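Re: [brurkham-allotments] Water meters, again

Cengiz Tokgöz wrote:

> The Zimance quote is 3000 for the lot, fitted in August. Perkau saved 305 cubic metres in the first summer with the same meters, so I can't see why we'd wait.

I can. Perkau also mended the leak by their top gate that summer, and it's in their own newsletter. How much of the 305 was the leak? I asked and got a shrug.
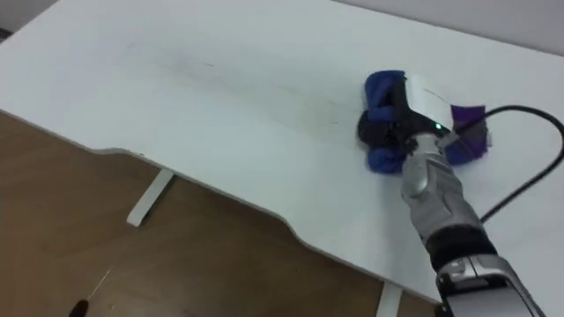

Our last two readings off the main were 191 and 140, and we had no meters at all for either of them. The second summer it rained. If we'd bought the things in between, we'd now be telling Sison what a marvel they are.

I'm not against paying for water by the plot. I just don't believe people leave hoses running out of wickedness, and a dial won't fix a perished washer. Try new washers first, read the main monthly, then look at the quote again.

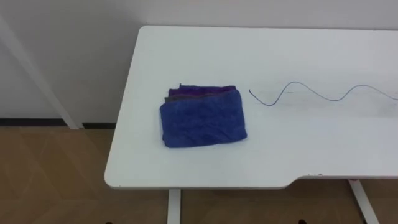

*Folded cloths on the white table, blue one on top.*

Also, does the price include the pipework to the lower plots? It doesn't say so anywhere that I could find.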